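Bremelholm Opens Free Community Kitchen Classes for Fall, With 100 Places to Fill

Sep 1, 2021

BREMELHOLM – Sign-up is open for the fall season of Gresalgate Table, the free home cooking program run out of the old feed store on Letano Street. The program has room for 100 people this season, up from 30 in its first year, and the team could not be more excited to get everybody chopping, stirring and eating together again!

Classes are open to any adult who lives in Bremelholm or the farms nearby. No experience is needed, and neither is any equipment. Knives, aprons, pots and groceries are all provided, and everyone goes home with leftovers (bring a container with a lid that fits).

"We had people in the spring group who had never boiled an egg, and people who have fed big families for decades, and they ended up sharing a stove and trading stories," said program director Sille Vigfúsdóttir. "I loved every minute of it. There was a night in August when the bread came out of the oven just as it started to rain, and we all stood in the doorway eating it with butter. I want more nights like that."

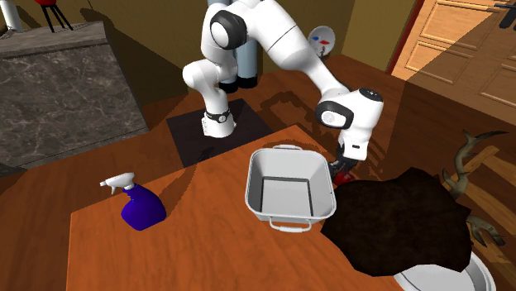

The fall season is built around four courses, and students can take one or all of them. Soups and Beans runs first, followed by Bread for Beginners, Whole Chicken and Winter Vegetables. Each course meets once a week in the evening, and the first session always begins with setting up a work space. A wooden table and a white basin are enough to start with at home, and students will learn how to rinse, sort and prep everything before the heat goes on. From there it's on to the stove, with plenty of tasting along the way.

New this season is a spice night led by the Chraibi family, who have run the grocery across from the post office since they moved to town. They will be bringing cumin, paprika, preserved lemons and a chickpea stew that has been on their own dinner table for three generations. The stew is wonderful, and yes, the recipe goes home with you.

The kitchen itself has had a busy summer too. The back wall has fresh paint, the big sink finally drains the way it should, and there are 4 new burners along the window side, so the wait for a stove should be a lot shorter. The front ramp has been rebuilt with a lower slope, and the side door now opens automatically.

Gresalgate Table began as a soup supper in a church basement. Last year its students and cooks put together 494 meals for neighbors who were home sick or just home from the hospital. Those deliveries will continue this fall, with students invited to cook an extra portion in any class.

Sign-up sheets are at the Bremelholm library, at Chraibi's Grocery and at the kitchen's front desk. Places go in the order the forms come in. Please note any food allergies on the form, along with which evenings you can make it. Child care is offered in the room next door during all classes, with crafts and a snack.

The kitchen will hold an open house before the first class, with soup, bread and a tour for anyone who is curious. Families are welcome.

Press contact: Sille Vigfúsdóttir, Gresalgate Table, Letano Street, Bremelholm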